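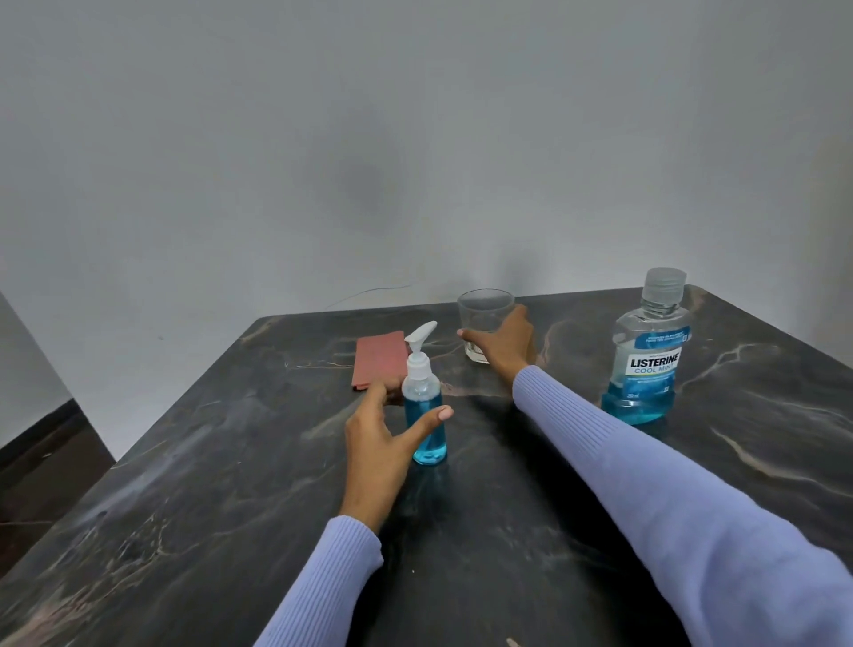

Fig. 11. Pump bottle and drinking glass on a marble tabletop.

4.2 Caring for sealed stone tops

The Wenico sealer is sold as a barrier against everything. Treat that claim with suspicion. A sealer slows stains down and does little against acid, which etches the polish whether the stone is sealed or not.

1. Clear the top and wipe it with a damp cloth.
2. Put a teaspoon of water on a spot near the wall and leave it for 16 minutes.
3. Blot the spot. If the stone has darkened, go to step 4. If it looks the same, stop and put the sealer back in the cupboard.
4. Spread a thin coat with a lint-free pad, one section at a time.
5. Buff off whatever is left on the surface before it turns tacky.
6. Keep the top out of use overnight.

Note: The label says to reseal every June. We have found no good argument for a fixed month. Repeat the water test and go by the result.

Caution: Do not use vinegar, lemon cleaners or bathroom sprays, including those marked "stone safe," until you have read the ingredients.

Caution: A second coat over a dry first coat leaves a haze. Lorkine polish is supposed to lift it. In our trials it mostly moved the haze to another part of the top.

For chips and cracks, see section 17.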